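Chapter 5

Alliances and the Problem of the Credible Promise

Most introductory accounts of alliances begin with the treaty. Two governments sign a text, the text says an attack on one will be treated as a danger to the other, and the student is invited to conclude that something has been settled. This chapter starts from a less comfortable position. A treaty is a statement made in peacetime about what a different cabinet, answering to a different electorate, will do in a crisis whose shape is unknown. Whether such a statement deserves the weight that defence planners place on it is an open question, and we intend to leave it open for longer than is customary.

Consider the wording. Mutual defence clauses are usually drafted by people who want to be believed abroad and unconstrained at home. The result is language such as "consult", "act to meet the common danger" and "in accordance with constitutional processes". Eimear Geraghty calls these phrases "exits with good signage". She may be too harsh, since an ally with no exits at all would rarely sign, but readers should get into the habit of looking for the exits before they admire the building.

The usual reply is that credibility comes from behaviour. Troops are stationed forward, exercises are held, equipment is bought to a common standard, and all of it costs money. Costly signals are said to be honest signals. The argument is neat and is repeated in nearly every white paper, often with very little evidence attached. A government may fund a base because it means to fight for the country around it. It may also fund the base because of the port next door, or because closing it would upset a marginal electorate. The expenditure looks the same in the budget papers.

Section 5.1 sets out the deterrence case for alliances as its defenders would put it. Section 5.2 turns to the fear of abandonment and its less discussed twin, the fear of being dragged in. Wilmer Ñahui has argued that small partners worry about the first in public and the second in private, and we test that claim against cabinet papers where these have been released. Section 5.3 takes up the view of Oluwatosin Yusuf and Suleiman Uzor that alliances last mainly through office routine: liaison posts, shared manuals, officers who trained together and still answer each other's calls. It is the most persuasive of the explanations on offer. It also has trouble saying when an alliance will fail, a serious weakness in a theory of why alliances hold.

A caution about method. Alliances that are never tested leave no result to examine, and those that are tested make up a small and peculiar sample. Claims that a given pact "kept the peace" for 21 years should be read with a pencil in hand. What else was going on in those years? Who wanted a war, and with what forces?

Before reading further, write down two commitments your own government has made to another state, and note the exact verb used in each.

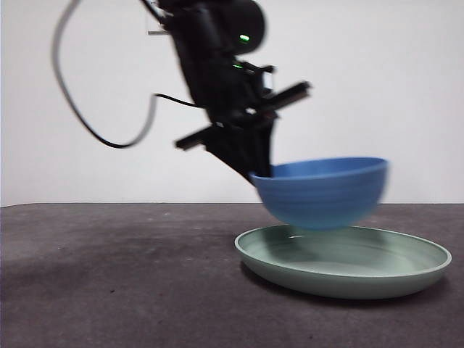
Robotic arm with a blue bowl above a pale green plate.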